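CHAPTER 9
Water, the Other Ingredient
Revised 6/14/25

Chapter Goals
After working through this chapter, the reader should be able to:
Explain why one bag of coffee can taste like two different coffees in two different towns
Tell hardness from alkalinity, and say which one flattens acidity
Read a hardness test strip without arguing with it
Choose a basic water treatment for a small cafe and keep it running
Answer a customer who has just bought an expensive grinder and is still unhappy

Key Terms
hardness, alkalinity, buffer, scale, chlorine, chloramine, carbon filter, softener, reverse osmosis, remineralizing, blend valve

Opening Case: The Ghorbani Problem

The Ghorbani cafe opened its second branch in July, in a town a short drive from the first. The owners moved with great care. They bought the same grinder, the same brewer and the same cups. They used the same house blend from Bavico, roasted on the same morning and delivered in the same van. They even played the same music, which some of the staff considered a missed opportunity.

The coffee was awful. At the first branch the blend was bright and sweet, with something like ripe plum in the finish. At the second it tasted of cardboard and mild regret. The owners blamed the grinder, so the grinder was recalibrated. They blamed the barista, so the barista was retrained, and took it well, considering. They blamed Bavico, and Bavico sent more coffee.

Wilfredo Dalisay, who trained staff for both branches, finally filled a jug at the first sink, drove it over and brewed a pot beside one made with the local supply. Everybody tasted both pots. The meeting was short. The grinder was never mentioned again, and the barista got an apology.

The town supplies came from different sources. The first was fairly soft. The second came up through limestone, and it had brought a good deal of the limestone along.

9.1 What Is in the Pot

A cup of filter coffee is nearly all water. People who will spend a week choosing between two farms on the same hillside will then pour over the result whatever happens to come out of the wall. Some of them own a thermometer.

Water that reaches the tap carries dissolved minerals, dissolved gases and usually a disinfectant. For the brewer, the minerals that matter most are calcium and magnesium, which together make up most of what we call hardness, and bicarbonate, which accounts for most of the alkalinity. Hardness and alkalinity often rise together, so people treat them as one thing. They are two things, and section 9.3 will be easier on anyone who accepts this now.

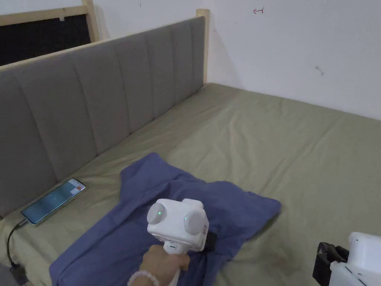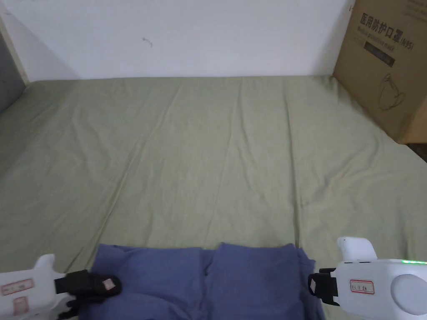
Figures 9.1 and 9.2. Bed with a green sheet, two views. Dark blue cloth in Figure 9.1.

Alkalinity is the water's ability to neutralize acid. Coffee is pleasantly acidic, and a good part of what customers describe as fruit, brightness or "zing" depends on that acid reaching the tongue. Water with high alkalinity gets to it first. The cup comes out dull and chalky, and the customer asks if the beans are old.

Water with next to no alkalinity has the opposite fault. The acid arrives with nothing in its way, and a coffee the roaster calls lively can taste like a lemon that holds a grudge.

Disinfectant is a simpler matter. Chlorine and chloramine smell like a swimming pool, and few coffees are improved by one. A carbon filter deals with chlorine quickly. Chloramine is more stubborn and generally needs longer contact or a carbon made for the job. Leaving a jug on the counter overnight will let some chlorine escape but does very little about chloramine, however confident your uncle is.

9.2 A First Look at the Numbers

Hardness and alkalinity are both commonly reported in milligrams per liter, as calcium carbonate. This does not mean that every milligram is calcium carbonate. It is a common unit, a bit like pricing everything in dollars, and it lets one figure be set beside another. A report that reads 100 for hardness and 100 for alkalinity is telling you two separate facts that happen to share a number. Students lose more marks here than anywhere else in the chapter.

In the Ghorbani case, the alkalinity at the first branch measured 28. Nobody at the second branch had measured anything, on the grounds that the water looked clear. Minerals in solution are invisible. They become visible later, inside the boiler, along with the repair bill.

The owners fitted a Flirnus cartridge with a blend valve, rated by its supplier for 2,000 gallons at that branch's settings. They wrote the installation date on the housing in marker. The marker was the cheapest part of the system and has a fair claim to being the most useful, given how many cartridges are changed by memory – that is, never.

Before You Read On

Brew the same coffee twice, once with your tap water and once with a low-mineral bottled water. Keep the dose, grind, temperature and time the same. Have someone else pour, so that you do not know which cup is which. Write down what you taste before you talk about it, and save your notes for the Vilto worksheet at the end of section 9.4.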